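4.2 Scene layout and the near-contact set

All of the training data for Osalport was produced in simulation. Each episode starts from a fixed room and a white rectangular table, and the objects on the table are then placed by a sampler. We generated 1600 episodes for training and held back 400 for testing. The two sets share the same room model but have no starting layout in common.

The sampler works in two passes. In the first pass it places the target object and whatever the target stands on. In the second pass it adds the remaining items one at a time and rejects any placement that overlaps with an earlier one. Thin items such as square pads are allowed close to the table edge, as they cannot topple. Taller items must keep a clear margin from it. If an item is rejected 35 times in a row it is left out of the episode, so the number of items on the table varies from one layout to the next.

We use the name near-contact set for the part of the test data in which the target stands on another object and has a solid block close by. These layouts gave the most trouble in early trials with our previous planner, Gill, and we report them separately in Section 5. 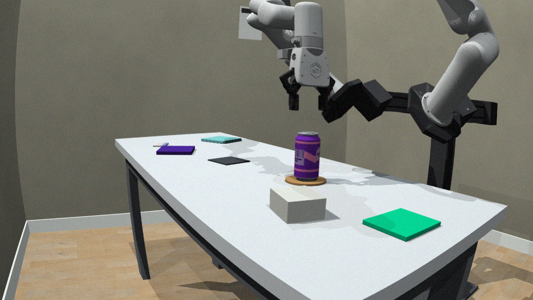 Jucélia Amaral and Edvin Ljungberg
Simulation and Planning Group, Brirasel

Figure 4. A rendered layout with two arms over the table. The target is the purple can on the round cork coaster, with a light grey block in front of it. The gripper of the first arm is open and points down above the can.

The layout in Figure 4 is typical of the near-contact set in three respects. The coaster is only slightly wider than the base of the can, so a grasp that pushes sideways may drag the coaster along or tip the can off it. The grey block takes up space on the near side of the table, and a low approach from that direction has to be ruled out. The second arm also reaches in from the right and ends close to the first arm's gripper, which narrows the set of wrist angles that are free of collision.

For each layout the planner is given the pose of the target, the poses of all other items and the joint angles of both arms. It does not receive the rendered view. The view is used only by the grasp scorer, which was trained on its own and is described in Section 3. We kept the two inputs apart so that a failed grasp could be traced either to the planned path or to the score given to the grasp.

The planner proposes up to 8 candidate grasps. Each one is checked first for collision between the gripper and the items on the table, and then for collision between the two arms. Candidates that pass both checks are sent to the scorer and the one with the highest score is carried out. When none of them passes, the second arm is moved back along its last path and the checks are repeated once. If this also fails, the episode is counted as a failure and no grasp is tried.

A grasp is counted as a success if the target is lifted clear of its support and held until the end of the episode, and if the support stays within a set distance of where it began. The second condition was added after we looked through the first batch of results. In a good number of episodes the can was lifted cleanly but the object under it had been pushed well out of place, and we did not want to treat those as correct.

The flat pads play no part in the grasping task itself. They serve as place targets in the follow-on task in Section 4.3, where the arm is told by colour which pad to put the can on. We left them in for the grasping runs so that both tasks could be started from the same stored layouts.

Shadows were kept on in all renders. Turning them off made rendering faster, but the scorer trained without them did worse on grasps close to the tabletop. We also tried a Plirnusness noise term on the surface colour of the table. It made no clear difference, and it is not used in the results reported here.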